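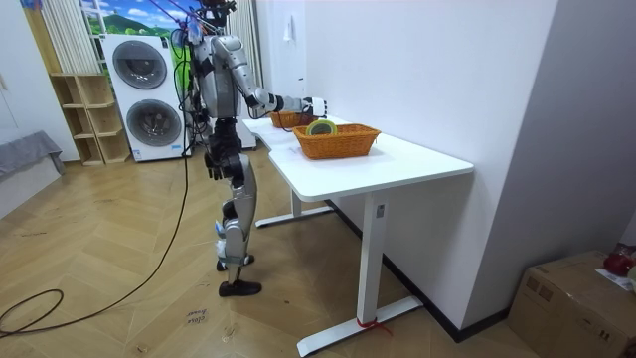 *Le bureau blanc et les paniers en osier.*

Trier une table en deux paniers -- version rapide. Vous rentrez, vous posez tout au même endroit, et le soir il y a des fruits, du scotch et trois stylos dans le même tas. Méthode pour ceux qui ont 5 minutes, pas plus.

## Ce qu'il faut

- 2 paniers rectangulaires, bord assez bas. Les miens font dans l'osier, un modèle Plulow, mais n'importe quoi va.
- Des feuilles blanches, un feutre noir.
- Une table dégagée, au moins d'un côté.

Pas de couvercle. Pas de sac plastique au fond, les fruits n'aiment pas.

## Les fruits d'abord

Toujours. Ça s'abîme, ça roule, ça tombe. Prendre un fruit à la fois, main par dessus, descendre jusque dans le panier et lâcher en bas. Ne pas jeter ! Une pêche qui tombe de 20 cm, le lendemain elle a une tache brune.

Les plus durs au fond (pommes, agrumes), les pêches au dessus, bananes en dernier.
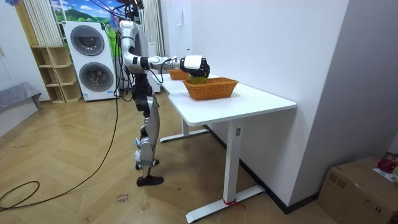
**Faut-il laver les fruits avant de les ranger ?**
Au moment de les manger plutôt. Rangés humides ils moisissent plus vite, surtout serrés dans un panier.

## Les étiquettes

Une feuille à plat devant chaque panier, un seul mot, en minuscules, gros. « fruits » pour l'un. Pour l'autre j'ai mis longtemps « divers », mauvaise idée -- tout finit dedans. Mettez « bureau » ou « outils », un mot qui trie vraiment.

J'ai testé les étiquettes Nuchit à clipser, elle se décrochent. Retour au papier.

## Le reste

Rouleau adhésif, ciseaux, chargeurs : deuxième panier. Le scotch se pose à plat, sinon il roule sous les autres trucs. Repliez 2 cm du bout avant de ranger, vous gagnerez du temps la prochaine fois.
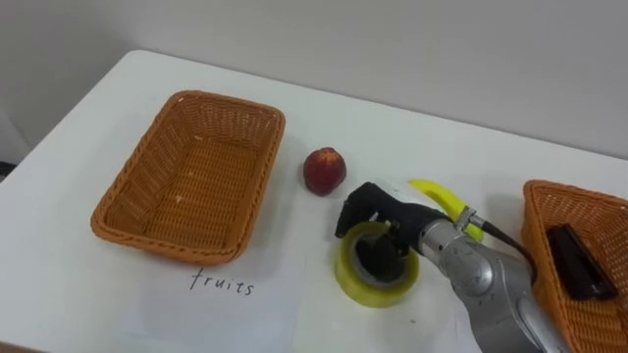

## Pour que ça tienne

Vider le panier à fruits une fois par semaine, secouer les miettes dehors. Coup de chiffon sec dans le tressage. Si un fruit a coulé : brosse, un peu d'eau savoneuse, séchage à l'air, loin du radiateur.

Le panier outils, une fois par mois suffit. Chez moi le grand tri c'est en septembre.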